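Jusow liner wear fault

The Jusow liner wear fault was a recurring failure in a group of enclosed robot work cells run by Cititz, a contract research firm, in which gripper fingertips came into contact with the floor covering during low picks. The contact wore the printed surface, left grit in the cells and caused a number of protective stops. It is generally treated as a calibration fault, although the written report on it gave equal weight to the way the cells were inspected.

Background

The Jusow cell is a small enclosure with an aluminum frame, dark side and back walls and a flat work area. A single arm with a two-finger gripper handles hand tools, trays and other household items. The work area is covered with a patterned liner, chosen because early trials on plain white surfaces gave the vision software too little to work with. The liner is laid directly on the base of the cell and is meant to be replaced when it lifts, tears or loses its print.

The height of the work area is stored as a single value, known in the Jusow manual as the floor offset. It is measured once, when the cell is set up, by lowering the closed fingers onto a steel gauge. All low picks are worked out from this value, with a clearance of 2 millimetres between the fingertips and the liner.

The fault

In June an operator noticed that thin, flat objects were being pushed sideways before they were gripped. Taller objects were picked up as usual, and for that reason the problem was first put down to the objects themselves. Trays and flat strips were taken out of the schedule for a time and then put back when no defect was found in them.

The cause was a change of liner. The replacement material was thicker than the original, and the floor offset had not been measured again after it was laid. The clearance was mostly used up by the extra thickness. Where the base had a slight rise near its centre, there was none left, and the fingertips dragged as they closed.

Log files showed 2576 low picks made with the wrong offset. Of these, 167 ended in a protective stop, in which the arm halts after meeting more force than it expects. The remainder were recorded as normal. The stops were cleared from the operator panel one at a time, and the panel software supplied by Vorier did not group them or show that most had happened over the same part of the floor.

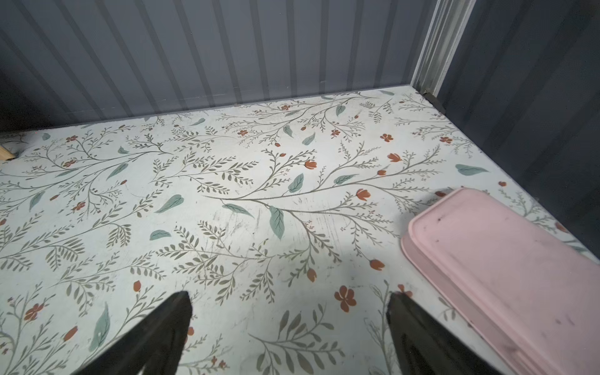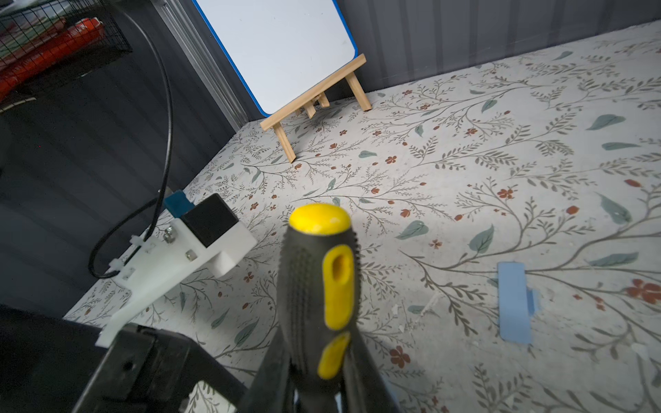
What should an operator do when the arm stops during a low pick?

Leave the arm where it is, press the hold button and look at the height of the fingertips before clearing the stop. If they are touching the liner, the arm is raised by hand control and the floor offset is measured again before any more picks are run.

Safety

No one was hurt. The risk to people was judged to be low, as the arm cannot run at full speed with the access panel open. A greater concern was the habit of clearing stops from the panel without looking into the cell. On one occasion an operator reached in to straighten a tray while the arm was stopped but not held – a state in which it can resume if the stop is cleared from a second panel. The second panel was later disabled.

Damage to equipment was minor. Two sets of fingertips were replaced, along with the wrist bearing on one arm. The bearing had been close to the end of its service life, and whether the dragging had any part in its failure was not settled.

Report and changes

The report was issued on 7/26/18 by the Wyss test group, which looks after the cells on behalf of Cititz. It made the following changes to the Jusow manual:

The floor offset is measured after every change of liner, at the centre and at all four corners, and the highest reading is used.

Replacement liners are checked for thickness before they are laid.

Any 40 low picks with more than one protective stop among them put the cell on hold until it has been inspected.

Scuffing or dulled print is written in the cell log with its position, even when the cell is working normally.

A proposal to add a force sensor beneath the base was turned down on grounds of cost. A softer fingertip was tried instead and dropped after a short trial, as it marked the liner less but slipped on smooth handles.

Later versions of the Vorier panel software show protective stops on a plan of the work area. Cells still running the older version keep a paper plan beside the panel, and stops are marked on it in pen.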